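2/ ok so pantry reset, month one. rule is nothing new gets bought till the old stuff is used up. harder than it sounds. 14 bags of rice and beans, why
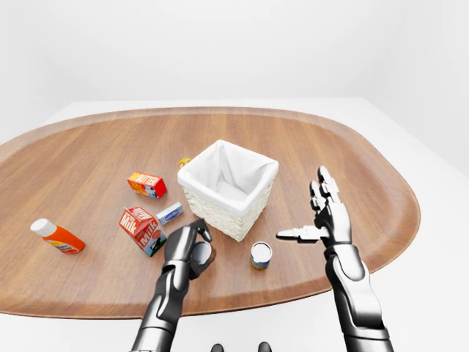
3/ Soup nights. Cheap, fast, kids complain less. Onion, broth, whatever's open. Hilwood market has carrots marked down after 4 so I go then

4/ cans are the real problem. no more loose on the shelf, evrything goes in one spot, oldest first
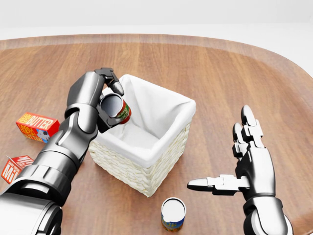

can meets basket

5/ spent $191 less than January. gonna keep going thru spring i think

Recent
Trikstead bread swap
Freezing soup flat
Ollanell bus pass tips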